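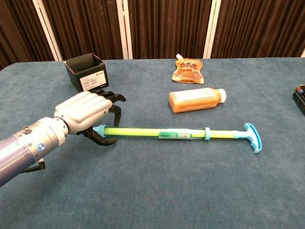

A robotic hand over a toy water gun on a work table at Furketti's handling lab. Tests with the hand are on hold.

Furketti has stopped all bench work with its humanoid hands after one of them failed to let go of a plastic bottle and kept squeezing until the cap gave way, the company said in a short notice to customers late in July. Nobody was hurt. A worker got liquid on a sleeve and the table cloth had to be thrown out.

The fault happened shortly after 4 p.m. during a routine pick-and-place run. The hand had been told to open. It didn't. Grip force went up instead, for 6 seconds by the log, until an operator hit the stop button.

Furketti blames a software update pushed to the hand controller that same morning. The update came from Solex, which supplies the finger drives and the code that runs them. According to the notice, a check that compares the commanded finger position with the real one was left switched off in the new version. With the check off, a lost "open" message looked to the controller like an order to hold tighter.

Solex confirmed it is looking at the update but would not go further. "We have pulled the release and asked customers to roll back," a spokesperson said by email. The company did not say how many customers had installed it.

More than 900 of the hands are in use, going by Solex's own sales sheet from spring. Most sit in labs and test shops, doing the same kind of thing Furketti does: picking up household stuff, toys, bottles, food packs, and putting it down again somewhere else. A smaller number went to packing lines.

One of those is Ezeani, the mail-order toy and party goods seller, which runs 16 of the hands at its returns building. Ezeani said it had the update on two of them and took both off the line the same evening. No trouble seen there so far. Returns are being sorted by hand for now and shoppers may wait a few days longer for refunds.

What worries people on the floor is the stop button. On the Furketti bench it worked the way it should, power off, fingers slack. But the notice says the hand also ignored a softer "pause" command sent from the operator's screen a moment earlier, and pause is what most workers reach for first. Furketti now tells staff to skip it and go straight to the hard stop.

It also wants people to keep there hands out of reach while the arm has power, even when the fingers look open and still. Operators had gotten used to leaning in to straighten an item between picks. It saves time. The written rules never allowed it, the company admits, but nobody had been enforcing them at the bench.

Squeeze force is a sore point with this type of hand. Top grip at the fingertips is set at 80 newtons from the factory, enough for a bad pinch or worse on a small finger. Labs can turn the limit down and many do. Furketti had left it at the factory number, the notice says, becuase some of the heavier items kept slipping.

That limit is being cut on every bench before anything restarts. The company did not give the new figure.

An outside safety firm, Werkine, has been called in to go over the logs and the controller. It has the hand that failed and a second one of the same batch for comparison. Early question is whether the update alone explains it or whether a worn cable played a part in the lost message. Werkine said only that it had started work and that a report would go to Furketti first.

Solex customers who cannot roll back right away should leave the hands powered down, according to the message Solex sent out. Rolling back takes a technician on site with the older package on a drive. It can't be done over the network, a complaint already showing up on the company's support page, where several users said they were told to wait for a visit.

Not the first hiccup for the line. A run of hands was recalled last year over loose thumb joints, fixed with a replacement part. No link to the present fault, Solex says.

Furketti has no date for going back to work. Its other benches, the ones with simple two-finger grippers, use a different controller and are running as normal. Staff from the stopped benches have been moved over there.

Ezeani expects a technician next week.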